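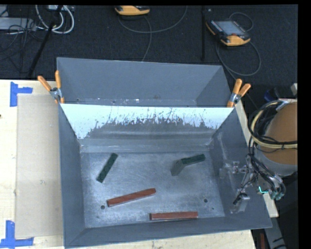 Bin picking at Belldale: two green blocks at the back, two reddish-brown ones nearer the front.

Gripper trials, Belldale workshop
Posted 22nd October
Text and picture: Mariann Fekete
Filed under: grippers, bin picking, grumbling

Wirico asked us to say which of two grippers they should buy for the small parts line. One is the Vass, which they already had a price for. The other is the Dulline, which costs more and comes with a longer brochure. Both are sold as good at getting parts out of a bin, and both sales videos use a nice clean plastic tray with parts spaced out like chocolates in a box. We used metal bins that have had a hard life. Green blocks and red blocks went in, and the arm had to get them out again.

I should say where I stand. I have sat through a lot of gripper demonstrations and I don't believe a number until I have seen the parts it was measured on. Wirico's own people are much keener than I am, and they may yet be right. What follows is the captioned version of the trial for those who asked. The full log went to Wirico separately.

The bin
Sloping walls all round, scratched floor, a few holes in it. The shine on the metal is patchy, and that matters more than you'd think. A camera that finds a green block on a white table without fuss can have a bad afternoon with a brushed floor that is pale in one place and dull grey in another. If you are comparing grippers and the supplier offers to lend you a matt black tray, say no thank you.

The clamps
Orange handles, one at each side where the two compartments meet. Cheap and ugly, and I'd use them again before I'd pay for either maker's fixture kit. A bin that creeps by the width of a fingernail over a morning will ruin a comparison, and you will blame the gripper for it.

The blocks
Plain bars. I was told more than once that they are too easy and that a proper test would use Wirico's real castings. Fair enough, but a long bar lying at a slant is a good plain question to put to a gripper: can you turn to match it, and can you do that close to a wall? Plenty can't. The bar by the front wall is the sort I look at first. In the middle of the floor nearly everything on the market will do.

The fingers
Dark tips, a lot of thin rods and tubes behind them. Look at how much metal has to come over the wall before a fingertip gets anywhere near a part. Makers quote finger stroke and payload on the first page and leave you to find the overall width of the body in a drawing at the back. For bin work I'd want it the other way about.

Hoses and cables
Every arm I have worked with ends up wearing its cables like this, looped and bundled down the side. The Vass leaflet promises "tidy routing". The Dulline one says "integrated". Give either of them a month on a real cell and then come and show me. We re-routed the bundle twice during the trial, once for each gripper, and neither routing survived its first full day without somebody wanting to change it.

Tape and cardboard
Left of the bin, blue tape round the tan sheet. I like tape marks. You can see at a glance if something has been put back wrong, and no software update has ever moved them.

The pendants
Both on the carpet behind the table, a bad habit, and I am as guilty as anyone. The jogging controls on the newer pendants are no quicker than the old ones in my hands. I'm told I will get used to them. I was told that in February as well.

What we counted
We logged 1,926 attempts over the whole trial, both grippers together. A pick counted if the block left the bin and was still in the fingers when the arm reached the drop point. It did not count if the block was nudged about and collected on a second go, though both makers would like it to. On that rule there were 148 failures.

You will notice I haven't split that figure by gripper here. The split is in Wirico's copy with the conditions next to it, and I don't want it floating round the web without them. I will say that the gap was smaller than the price difference led me to expect, and that most of the misses had more to do with where the block lay than with which fingers went after it. Blocks tight against a wall were trouble for both. So were blocks lying close enough together that the outer finger had nowhere to go.

Things I'm still not convinced by
Dulline's force setting. It has a scale on screen with very fine steps, and I could not tell neighbouring steps apart by anything the blocks did. Perhaps softer parts would show it. I'd want to see that tried before paying for it.

Vass's quick-change plate. Quick, yes, once you have found the right key and got the hoses out of the way. The time in the leaflet starts after both of those.

Cycle times from anybody. They are measured on the easy picks. Ask for the slowest pick of the day as well as the average, and watch the salesman's face.

My own test, for that matter. Bars of one shape in one bin is a narrow trial. It tells Wirico something about reach and wall clearance and not much about oily castings. I've written that on the first page of their report in large type, and I expect it to be skipped.

Where it stands
I have told Wirico to hold off on either order until the castings have been through the same bin with the same counting rule. They were hoping for a name. If I were made to choose this week, going on these blocks alone, I'd take the cheaper one and spend the rest on a better light over the cell, and I'd feel only fairly sure about it.

Comments on this page are checked before they appear. If you sell grippers, please say so in your first line. Requests for the log should go to Wirico, as it belongs to them.

Back to workshop galleries
Next: cable carriers, the ones we sent back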